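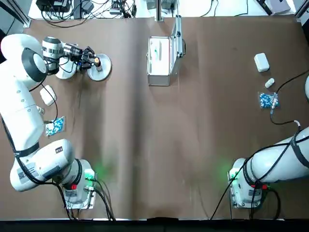

Small containers, flat surfaces: Elspeth Strachan on laying out a table for capsules
Interview by Greer Mowat
2 Aug 2025

Elspeth Strachan has worked on the packing side at Firnbridge since the business moved to Idesberg. Her subject is the stage between the sealed supply and the container a person carries: how loose capsules are bagged, boxed or bottled, what they are tipped on to, and how the table is arranged while it is done. She wrote the current layout sheet, which runs to two pages, and is revising it for October.

I asked first about the table, as most of the sheet is given over to it. The covering is brown paper, laid flat over the whole working area.

"Brown was chosen for contrast," Strachan said. "Most of what we handle is white, or white and something. On the old white tops you lost the box, the cap and half of each capsule. The paper has to lie flat. If there is a ridge in it, a bottle stands at an angle and somebody knocks it."

The paper is changed when it is marked or torn, and always when the capsule type changes. It is taped at the edges only. Tape in the middle of the table was tried and dropped, as bags stuck to it.

The sheet deals with vessels in order of depth. The flattest is the plate. Strachan prefers a round one in a plain colour, cream or grey, without a pattern. A plate is used for looking: capsules are spread in a single layer so that split or dented ones can be seen and taken out. The fault with a plate is its edge.

"A capsule is a cylinder with round ends. It rolls, then it turns, then it rolls somewhere else. On a plate you need a slow hand. If you're tipping from a bag you tip into a dish."

By a dish she means something shallow with a raised rim. Depth beyond that is unhelpful, she said, because the capsules pile up and the lower ones are out of sight. A soup bowl is too deep. A jar lid will serve at home if it is clean and dry.

I put it to her that a bag is a poor container for anything that has to be kept dry. She agreed in part.

"A clear bag is a transfer container. It shows you the contents without opening it, it lies flat, and it can be labelled. It is bad at two things. It doesn't protect the capsule from being pressed, and it doesn't close well once it has been opened a few times. I would keep capsules in a bag for an afternoon. I wouldn't keep them in one for a month."

Bags are laid flat, never stood up or propped against a bottle. An overfilled bag is split between two. The sheet gives a fill line for each bag size, and Strachan considers this the most ignored line in it.

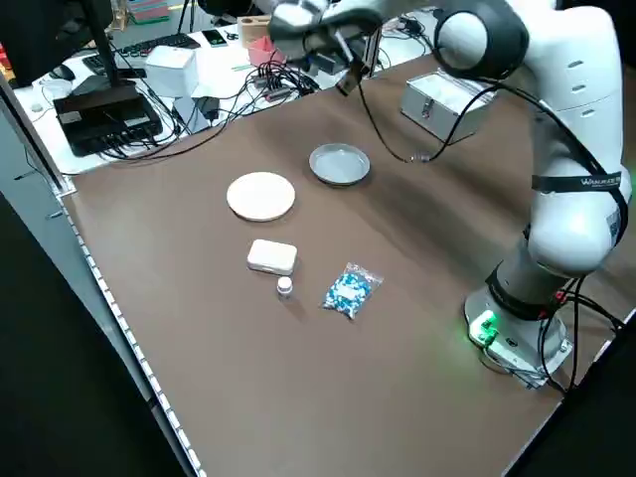 Plate and dish towards the middle of the table, with the small white box and bottle nearer the front and the bag of blue and white capsules beside the bottle.

The order of the objects was the next point. In the layout sheet the wide, open vessels go further back and the small closed ones come nearer the person working. Strachan's reasoning is that the reach over an open dish should be kept short. A sleeve or a cuff crossing a plate of capsules is the usual cause of a spill.

"You fetch the dish to you, fill from it, and put it back. What you shouldn't do is lean. We had 782 spill reports in the first year we kept them, and when Janaka went through the forms the word 'reaching' was on more of them than any other."

Janaka Dissanayake keeps the records at the Nisbet site, where the same sheet is used with a narrower table. His figure for capsules written off in the following year was 3,677, across both sites. Strachan regards that as high. She said a written-off capsule has usually touched the floor, though some are discarded for being stuck together.

On boxes she was brief. The small rounded kind suits a day or a weekend. Rounded corners are easier to wipe out, and a capsule doesn't lodge in them. The lid should be tested by closing the box, turning it over and shaking it above a dish. A lid that opens under that test will open in a coat pocket.

Bottles take more space but close better. The cap matters more than the body. "Put the cap back on whenever your hand leaves the bottle. It takes a second. People set the cap down, then look for it, then move everything to find it." A bottle should be filled to the shoulder at most, and a label goes on before filling, while the bottle can still be held firmly in any position.

Metal cases divide opinion within the firm. Gavin Galbraith, who buys the containers, favours them for carrying several small items together, and has approved a latched case from Hanico for use between the two sites. Strachan accepts the case as outer packing.

"I don't want loose capsules in metal. They mark, and the noise is unpleasant. Put the closed box in the case, put the closed bottle in the case, and check the latch by lifting the case by its lid, low over the table. Gavin and I agree on the latch."

The revised sheet will change the clearing-down procedure. At present the open vessels are cleared last. Rizal Lubis, who trains new packers, asked for this to be reversed, and a trial of three weeks supported him. Under the new order the dish is emptied and wiped, then the plate, then the bags are closed and taken off, and the boxes and bottles follow with their lids checked. The paper is looked over from a low angle before it is lifted, with a lamp to one side if the room is dull.

I asked whether the sheet could be followed at a kitchen table. Strachan thought most of it could, with a clean sheet of parcel paper and one dish, provided only one kind of capsule was open at a time. She advised reading the original label aloud before opening anything, and keeping that label with whatever the capsules are moved into. Anyone unsure whether a particular medicine may be taken out of its own packaging should ask a pharmacist first, as some may not.

The fill lines stay as they are.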